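Workshop > Robot Arms > Kitchen Tasks > Tips
April, by Mirjam Verbeke

Moving a Bowl Off a Crowded Counter: Tips From the Simulated Kitchen

I spend my working day teaching a robot arm to tidy a kitchen where no one has ever eaten. The kitchen is simulated, so the broken crockery costs nothing, and we break rules of housekeeping in it that would get me thrown out of my mother's. These tips come out of the Hutament comparison, in which we ran the same pan-and-bowl chores 1,597 times with two ways of choosing a grasp. If you're setting up something similar, help yourself.

1. Pinch the rim, and check from down low.

A bowl gives two flat fingers very little to love. The outside curves away and the inside curves toward you, so the rim is the sensible target. Our old planner, Lauritsen, aimed for the middle of the object, a fine policy for sponges. Add a view at the height of the fingertips, where you can see which side of the wall each pad is on.

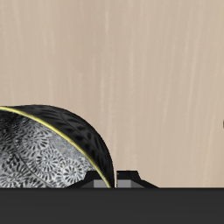 Does a bowl have to be level before the arm lifts it?

Level is nice for soup, but an empty bowl can be lifted at a tilt as long as both pads stay on the wall. Set a limit on how far it may lean and let the arm straighten it on the way down.

2. Leave the clutter where it is.

The first version of our counter held one bowl and a lot of optimism. Every method looked brilliant. Then Gaëtan Fleury put in a moka pot, a plate, a burner and a big dark box on the right, and success fell by 41 points overnight. He was unbearable until lunch. Keep the clutter in from the first day, including the pieces the arm has no business touching, and give the wrist a clearance of its own. Wrists are wider than anyone's planner believes.
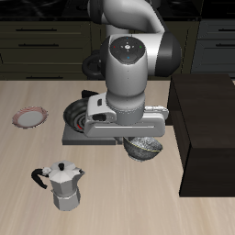

3. Treat the pan handle as the pan.

People pick up a frying pan by the handle without giving it a thought, and it takes a surprising amount of code to arrive at the same idea. Elau, the newer method, scores grasps by what the object has to do next. For a pan on a burner that meant the handle won nearly every time, with one finger on either side and the approach from above. Lauritsen preferred the far rim and then seemed amazed by the weight at the other end.

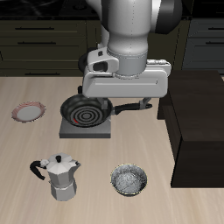

The handle does bring a problem of its own, namely torque. Grip too far out and the pan noses down as it leaves the burner. We moved the preferred spot closer to the pan end of the handle and the drooping mostly went away. If you can only tune one number, tune that one.

4. Decide what counts as done before you start counting.

We lost most of a week to this. A bowl leaning on a pan was a success in my notes and a failure in Gaëtan's, and we had both been quite sincere about it. Write the rule down with a tolerance, and let the software apply it. Ours asks that the bowl be within 5 degrees of flat and the gripper be clear of everything. Mark the leaning ones as a separate class, too, as they tell you more about the release than the clean failures do.

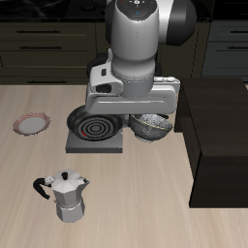 Most of our leaners came from opening the fingers too early. A pause of 6 simulation steps before release fixed more of them than a month of retraining had, a result I reported at the Zirken workshop in a very small voice. With the pause in place, Elau kept its lead on the pan chores and the two methods came out level on bowls. I had hoped for something grander on bowls. Next we're trying the plate, which lies flat and has no handle, and Gaëtan has already asked whether he can add more clutter.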